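## 4. Setting up the wage index import

In this section you connect Clusterano Payroll to a wage statistics file, so that your company's average gross wage can be compared with the national or regional series. You need the role "Analyst" or higher. The base period must be set already (see section 3).

### 4.1 Before you start

The program accepts the wage file only as plain text with semicolons. Files exported from Ploltow 2 or later have the right format. Files from older versions have a comma as separator and must be converted first.

**Note:** The file must contain gross wages before bonuses. If bonuses are included, the comparison with the series is not correct, and the program does not give a warning.

### 4.2 Importing the file

1. Open **Data > External series > New**.
2. In the field **Source name**, write a short name. Up to 80 characters are allowed.
3. In **Frequency**, select Monthly or Quarterly. It is not possible to change this later without deleting the series.
4. Press **Choose file** and select the file from your computer.
5. Check the preview. The first column must show the period and the second column the wage.
6. Press **Import** and wait until the status line shows "Done".

If the status line shows error 1106, the file has two rows for the same period. Remove the older row and repeat steps 4 to 6.

**Caution:** Do not close the window during the import. The series can remain locked, and then only an administrator can open it again.
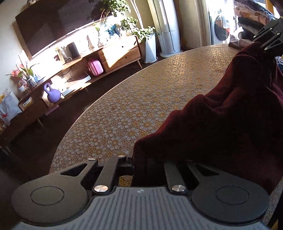
After the import, the series is listed in the left panel with a gray mark. The mark becomes green when the series is connected to a deflator. Without a deflator you can see nominal wages only.

### 4.3 Connecting a price index

1. Click the series with the right mouse button and select **Connect deflator**.
2. Select a consumer price index from the list. If the list is empty, import one first in the same way as in 4.2.
3. Select the same base period for both series, for example March of the base year.
4. Press **Apply**.

The real wage is calculated as the nominal index divided by the price index, multiplied by 100. The result is rounded to one decimal in the tables, but the charts use the full value. For this reason a small difference between table and chart is possible.

**Note:** A monthly wage series cannot be connected to a quarterly price index. Convert the wage series first with **Tools > Aggregate**.

### 4.4 Limits

- One workspace can hold 200 external series.
- Series shared from a Virkgate server are read-only and do not count in this limit.
- The Agbayani seasonal filter works with monthly series only and needs three full years of data.

To remove a series, see section 7.2.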